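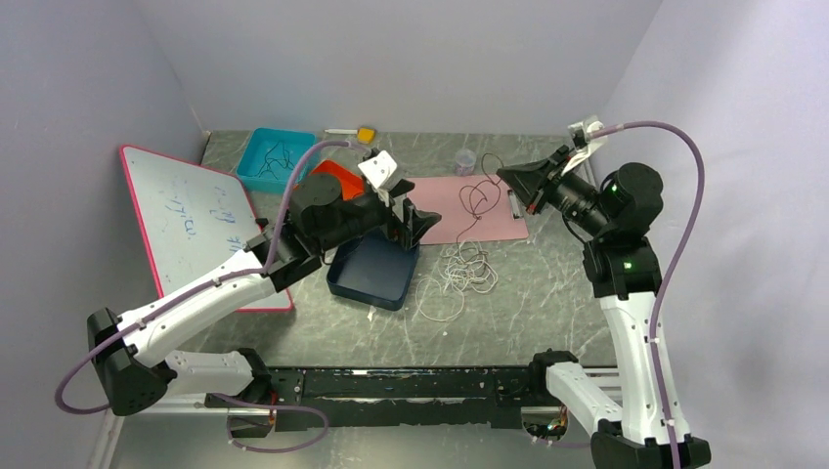 Ticket 317 - Laptop drops to battery while plugged in
Site: Milton office
Status: open, reopened once
Opened: 2 January 2021

Reported problem
Plamus laptop shows "plugged in, not charging" and sits at 78 percent. Sometimes the charging light goes out completely for a few minutes and comes back. User has the Louro dock on the desk and the original wall adapter in a bag.

Entry 1
Knowledge base says to update the dock firmware. It says that for everything, including the dead pixel ticket in May. Updated it anyway. No change. Still 78 percent after lunch.

Entry 2
Took the dock out of the chain and plugged the wall adapter straight into the left port. Charged to 100. Put the dock back, same port, ran it down a bit, and it stopped at 78 again. I would like to call that a bad dock, but one test on one port doesn't prove much.

Entry 3
Swapped in a second Louro dock from the shelf. Same result. Either we own two bad docks or the dock is fine. Checked the battery settings and found the Skoritham power utility installed, with "extend battery life" turned on. Nothing in the log says who set it or when. Turned it off and rebooted.
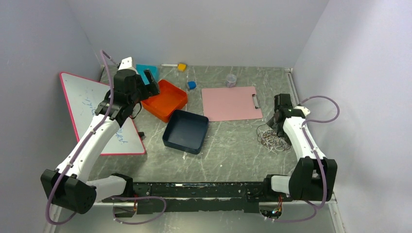

Gripper at the orange tray, left arm.

Entry 4
Charges past 78 now with either dock. Closed the ticket as a settings problem. The utility's help page claims the limit applies to all chargers equally, and that does not match Entry 2, where the wall adapter went right through it. I don't trust that page.

Entry 5 - reopened
User reports the light still goes out. So there were two problems and I fixed one. Event log lists 6 power source changes in one morning with the laptop sitting still. Wiggled the plug at the laptop end, no effect. Wiggled it at the dock end and the light went out right away. Did it again to be sure - same thing.

Entry 6
Replaced the dock cable with a new one from drawer 213. No drops so far, but it has only been an hour and the old cable could go that long too. Vendor support wants us to reinstall the operating system. Declined. A reinstall is not going to tighten a plug.

Next steps
Leave the new cable on overnight and read the event log before anyone touches the desk. Old cable is tagged and stays out of the spares drawer. If the drops come back, try the right port before ordering parts.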